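Surface Glare and Table Finish in a Shared Workroom
Final report, Applied Interior Studies
Group members: Estrella Aguirre, Danilo Mercado, Yesenia Ventura
Advisor: Aarne Hirvonen

1. Background

Our group was asked to pick one room on campus and study a single problem in it. We chose the shared workroom on the ground floor of the Kevham building because all three of us had used it and all three of us had complained about the tables. They are white and very shiny. In the afternoon it is hard to read a printed sheet on them, and small clear parts such as washers and plastic spacers are easy to lose.

The question we settled on was simple. Does the table finish bother people enough to justify changing it, and if so, what is the cheapest change that helps?

2. What we did

We started with a short paper survey left by the door in September. We got 122 usable answers. Some people wrote on the back, and we read those too, although they are not in the totals. Danilo then took light readings at 13 points on the tables with a borrowed meter, once in the morning and once at three in the afternoon, with the ceiling lights on both times. The highest reading was 663 lux, at the point closest to the windows. The room lighting is not weak, so adding more lamps was ruled out early.

Yesenia talked to Abundio Zamudio, who looks after the room bookings, about what the tables are used for. Mostly it is assembly work, cutting and sorting, with some drawing. Our first plan had assumed mostly reading and writing, and we had to rewrite half of the survey after that talk.

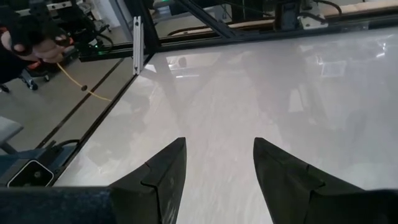
Glare on a work surface comes in two kinds, and our survey mixed them up at first. One is plain brightness, where the whole surface is too light compared with what is on it. The other is reflection, where a lamp or window shows up as a patch and covers part of the work. A polished white top can do both. The pale rectangle toward the far right of the tabletop is the second kind, and the faint dark streaks across the white add to the trouble because the eye keeps trying to focus on them. Several people described this in the survey as the table being "dirty," even after it had been wiped. We changed the wording of question four to ask about bright patches and dark marks separately.

3. Options tested

We tried two covers on one table. The first was a gray matte desk mat sold by Weker. It removed the bright patches completely, but it curled at the corners and moved when people leaned on it. The second was a thin matte film from Cervantes that sticks to the surface. It cut the reflections less than the mat did - you could still tell where the lamps were - but it stayed flat and could be wiped down.

4. Cost and recommendation

Our budget limit was $1,000 for the whole room. The film fits within it if students put it on themselves. The mats do not, unless only half the tables get one. We recommend the film, starting with the tables nearest the windows.

We did not test how the film holds up to knives. Estrella has asked the Jadgate shop for offcuts so the next group can try that.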